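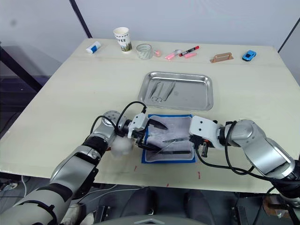

Zwei Greifarme über einer Matte mit blauem Rand.

Weitersammeln, auch wenn die Server schlafen

Wer im vergangenen Winter abends in Usotthorpe unterwegs war, kennt das Gefühl: Man wollte nur schnell die Ernte einfahren, vielleicht noch eine Laterne ans Gartentor hängen, und plötzlich war es halb zwei. Das gemütliche Dorfspiel aus dem kleinen Studio Fistidgate hat uns in der Redaktion mehr Schlaf gekostet als jeder große Shooter, und ich sage das mit aller Zuneigung.

Nun bekommt das Dorf einen Nachbarn. Im Juli erscheint die Erweiterung Cestthorpe, ein Fischerort auf der anderen Seite der Bucht, mit eigenem Markt, eigenem Dialekt (herrlich!) und 43 neuen Bewohnern, die alle irgendetwas von einem wollen. Der eine sucht seinen Kahn, die andere ein Rezept für Quittenbrot, und wer freundlich bleibt, wird irgendwann zum Essen eingeladen. Ich habe eine Vorabfassung gespielt und bin schon am ersten Abend am Hafen hängen geblieben, weil man dort jetzt Netze flicken kann - ein winziges Geschicklichkeitsspiel, das einen ganz ruhig werden lässt.

Neu ist auch das Lagerhaus. Bisher war bei 200 Gegenständen Schluss, was bei leidenschaftlichen Sammlern wie mir zu Truhen in jeder Zimmerecke führte. Künftig passen 3000 Stücke hinein, und beide Orte greifen auf denselben Bestand zu. Extra bezahlen muss man dafür nicht, das Lagerhaus gehört zum kostenlosen Update und kommt auch ohne Internetverbindung aus.

Ein wenig Kritik muss trotzdem sein. Die Überfahrt mit der Fähre dauert beim ersten Mal wunderbar lange, beim zehnten Mal eben auch, und überspringen lässt sie sich nur nachts. Die Menüschrift ist auf dem Handheld recht klein geraten. Und die Musik, für die wieder das Duo Salehi verantwortlich ist, wiederholt sich auf dem Markt etwas zu früh, so schön das Akkordeon auch klingt.

Für die neue Geschichte sollte man 40 Stunden einplanen, mit Angeln entsprechend mehr. Alte Spielstände lassen sich übernehmen, samt Garten, Katze und Laterne am Tor.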